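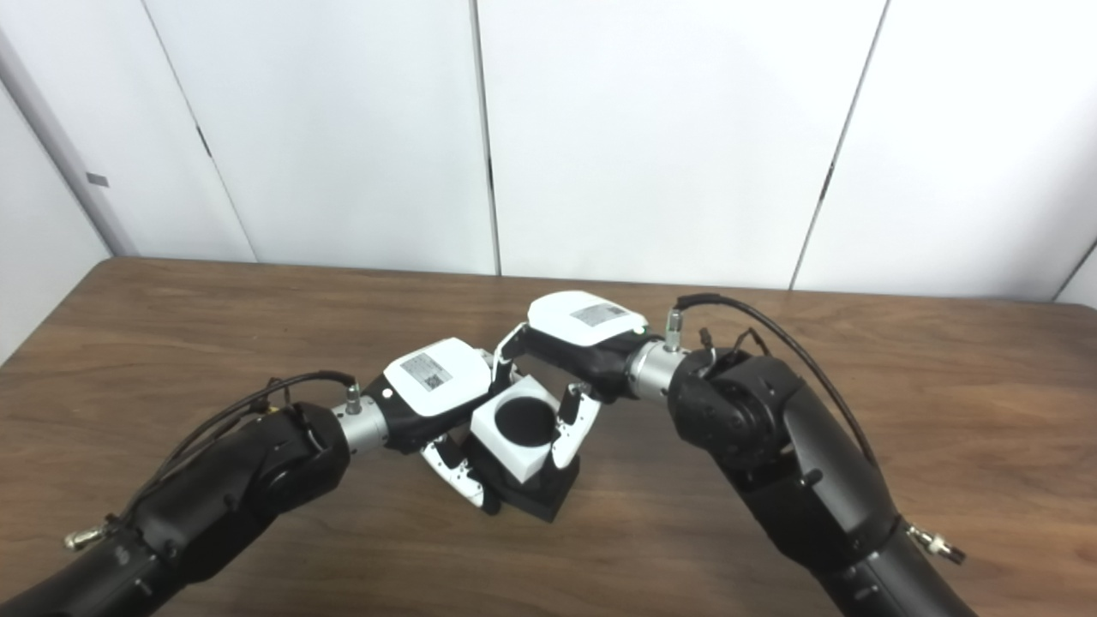 Sanberg table, brown wood top.

# Sanberg Table

The Sanberg is a fixed-top wooden table from Brudero. It suits a dining room, a shared office or a hobby room, and it ships flat with the legs packed separately. The top comes in one piece.

## Specifications

| | |
|---|---|
| Depth | 900 mm |
| Height | 767 mm |
| Clear space between end legs | 533 mm |
| Top | Wood, brown finish |
| Leg sets | 2 |
| Assembly | Hex key included |

Height is measured from the floor to the upper surface with the standard feet fitted. The screw-in feet can be turned by hand to level the table on an uneven floor.

## Care

Wipe the top with a damp cloth and dry it along the grain. Dish soap is fine in small amounts. Don't use bleach, scouring pads or silicone polish. Put a mat under hot pans and potted plants.

Light scratches can be treated with the Flurnura wax stick in brown, sold separately. Rub it in, wait an hour and buff with a dry cloth. Deep cuts need sanding and a fresh coat of finish.

Check the leg bolts a month after assembly, then once a year. Wood moves with the seasons and the bolts may need a quarter turn.

## Goes with

- Saha bench, which slides under the long side
- Saha stool, low version only
- Flurnura wax stick, brown

## Delivery and returns

Delivery is to the front door. Two people should carry the top. Unused tables can be returned in the original carton, and replacement bolts and feet are available from Brudero by mail.

Page updated October 2021. Tables bought before August use the older feet, which have a different thread.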